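Terkau publica la versión abierta de su planificador para tareas de sellado y manipulación fina

Por Lăcrămioara Mocanu
19/10/2021
577 compartidos | 14 comentarios

La empresa Terkau ha puesto a disposición de cualquier usuario el código de Felta, el programa con el que planifica los movimientos de sus pinzas en trabajos pequeños de mesa: coger un sello, llevarlo hasta una hoja, apoyarlo con la presión justa y devolverlo a su sitio. El anuncio se hizo el martes en la oficina de la compañía y el repositorio quedó abierto esa misma tarde.

Felta se ocupa de tres partes del proceso. Primero estima la posición de los objetos a partir de la cámara montada en la propia pinza. Después calcula una trayectoria y, por último, la corrige mientras se ejecuta. Hasta ahora Terkau solo la usaba dentro de sus proyectos y la cedía, con licencia de pago, a unos pocos clientes.

Según Consolacion Dimaculangan, responsable del equipo de percepción, la parte que más ha cambiado respecto a la versión de abril es la lectura de superficies claras. Una hoja blanca sobre una mesa blanca ofrece muy poco contraste, y el sistema anterior confundía a menudo el borde del papel con las juntas del tablero. «Perdíamos la esquina de la hoja y a partir de ahí todo lo demás iba mal. El sello caía donde no debía», explica.

La nueva versión busca primero las líneas largas que atraviesan la mesa y las descarta antes de buscar el contorno del papel. También tiene en cuenta la sombra fina que deja la hoja en sus bordes. El cálculo se hace imagen a imagen, a medida que la pinza se acerca, y el programa avisa cuando uno de los dedos tapa parte del contorno – algo frecuente en los últimos centímetros del recorrido.

El conjunto de datos que acompaña al código reúne 2931 secuencias grabadas con pinza de mano. De ellas, 2211 se han usado para el entrenamiento y el resto queda reservado para las pruebas. Todas muestran tareas de escritorio, y las de sellado son las más numerosas.

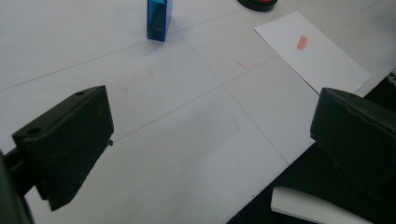 Qué incluye la descarga

El paquete contiene el planificador, el módulo de percepción, una herramienta para revisar las secuencias y los archivos de calibración de la pinza. El visor permite avanzar imagen por imagen y superponer el contorno del papel que calcula el programa, de modo que se puede comprobar en qué momento se desvía. No incluye el control de bajo nivel de los motores, que sigue siendo de Stusitz, el fabricante de los brazos con los que trabaja Terkau. Quien utilice otro equipo tendrá que escribir su propia conexión, para la que se ofrece una plantilla.

Howard Bellamy, director técnico de Terkau, reconoce que la documentación está todavía incompleta. La guía de instalación existe en inglés y en español, pero el capítulo sobre ajuste de la fuerza es un borrador. «Preferimos sacarlo ahora y completarlo con lo que nos pregunten», señala. La empresa atenderá las incidencias en el propio repositorio y no ofrecerá soporte telefónico para la versión abierta.

Entre las limitaciones que recoge el documento de lanzamiento figuran los objetos translúcidos. Una caja de plástico de color con reflejos puede dar medidas distintas según el ángulo desde el que se acerque la pinza, y el programa tiende a colocarla más cerca de lo que está. Tampoco verifica la calidad de la impresión: detecta si hay tinta en el papel y con qué inclinación ha quedado la marca, pero no si se lee bien.

El equipo prepara un módulo aparte para esa comprobación. Lo lleva Kieran Bellamy, que ya ha presentado una primera prueba interna con 300 hojas selladas. La compañía no ha dado a conocer los resultados y tampoco ha fijado fecha para su publicación.

Carol Stockdale, encargada de las licencias, confirma que los clientes con contrato en vigor mantendrán sus condiciones y seguirán recibiendo asistencia directa. El código abierto puede usarse con fines comerciales siempre que se cite la procedencia. Las secuencias, en cambio, se distribuyen solo para investigación y docencia – para cualquier otro uso hay que solicitar permiso por escrito a Terkau.

La próxima actualización de Felta está prevista para abril e incorporará la versión definitiva del capítulo sobre fuerza.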